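FLIRKGATE LAUNDRY ROOM REOPENS WITH CLOTHING REUSE SERVICE

4/13/18

Wornance, the clothing reuse organization, today announced the reopening of the shared laundry room at Flirkgate, a residential building of 126 apartments. The room was closed in October for new plumbing and flooring.

Residents may again wash, sort and fold household laundry on site. A sorting area has been added, where clothing and linens that are no longer wanted can be left for reuse. Items collected at Flirkgate will be taken to the Ralum depot, where they are checked, mended if needed and offered to households in the district.

During a trial held before the reopening, 76 households took part and set aside 336 garments and other textiles. Almost 2 in three of these were judged fit to wear without repair. Torn or stained pieces were passed on for use as cleaning cloths.

The works were carried out by Butkienė, which also supplied the shelving and folding tables.
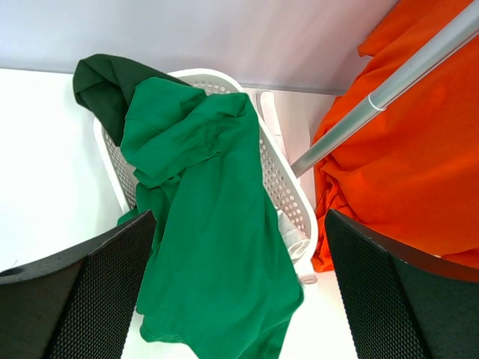 Photo: Wornance

Residents are asked to keep items for reuse apart from their own washing and to empty all pockets before leaving clothes in the sorting area. Shoes, pillows and carpets cannot be accepted at this time.

The laundry room is open daily to all residents of the building. There is no charge for the reuse service. Opening hours and a full list of accepted items are posted at the entrance.

Media inquiries may be directed to the Wornance press office.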